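Dendon Scooters says its new 70cc kit gives you "race power on a street budget." I read the whole product page twice looking for a dyno sheet. Couldn't find one.

2/ What they do have is a top speed claim. Over 100 km/h on a stock pipe. Which scooter? What gearing? How heavy was the rider? Downhill?

3/ I asked in the comments. Got a thumbs up from the Dendon account and a link to the shop. Thanks.

4/ Domingo Acuña ran the kit at the Keskin sprint in May and people keep bringing that up. Fine, he was quick. He's quick on anything. He also had a different carb, his own variator and a pipe that costs more than the kit.

5/ Melahat Dağdelen fitted one too, pretty much as it comes in the box. She lost a ring land after 15 laps. Dendon told her it was jetting. Maybe it was – but the jetting was the one printed in their own instructions.

6/ And the rings. The page says "competition grade." I've been racing small scooters long enough to know that's a phrase, and there's no spec behind it. Genex at least tells you the ring thickness and the end gap.

7/ Somebody will say Genex sponsors half the paddock. True, and I don't take their word for much either. Their "101 percent tested" sticker is the dumbest thing on any crankcase in the club.

8/ Nevzat Kocabaş has offered to put a Dendon kit and a Genex kit on the same engine, same pipe, same day, on his own dyno. Dendon hasn't replied. Genex said they'd "look at dates," so I'm not holding my breath there.

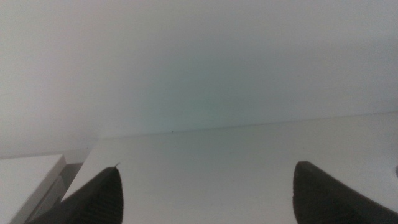
White tabletop, dark gray fingers.

9/ Els Jacobs asked if I'm just mad because I ride a Fakine. My Fakine has seized on me 2 times and I'd tell anyone who asked. No kit is perfect. I just want numbers before I hand over money.

10/ If you've got a Dendon with real hours on it, post your jetting, your plug color and your lap times. Good or bad. "Pulls like a train bro" doesn't count.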